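Home | Notebook | Benches | Stores | Search

8 Dec 2021
Posted by: workshop, bench two

Glue trials, day three – the Dindovo claim

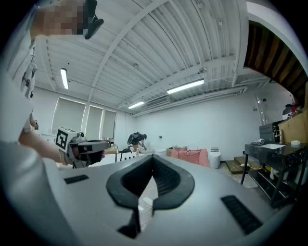
Brodham left a note against yesterday's entry asking why we are still testing the Dindovo wood glue at all, given that Rocha has passed it and Cukham have been using it on drawer fronts since March. Fair question. My answer is that I have read what Rocha passed, and it was one joint, in beech, in a heated room.

The tub says full strength in 20 minutes. I don't believe it. Pulled the first set this morning at 20 minutes exactly and got 377 newtons before the joint let go, clean along the glue line. Left the second set overnight in the clamps and got 922. So the tub is describing something, but I wouldn't call it full strength.

The leaflet says 1,000. Might get there with a tighter fit. My shoulders were a bit gappy on the left pair, and the pull gauge wants zeroing again – it drifts when the bench door is open.

To do:
– repeat in oak, same clamps
– one set with the old glue, otherwise we are comparing it with nothing
– ask Cukham how long they really leave theirs

Not ordering any more until the oak is done. Half a tub left, lid on properly please.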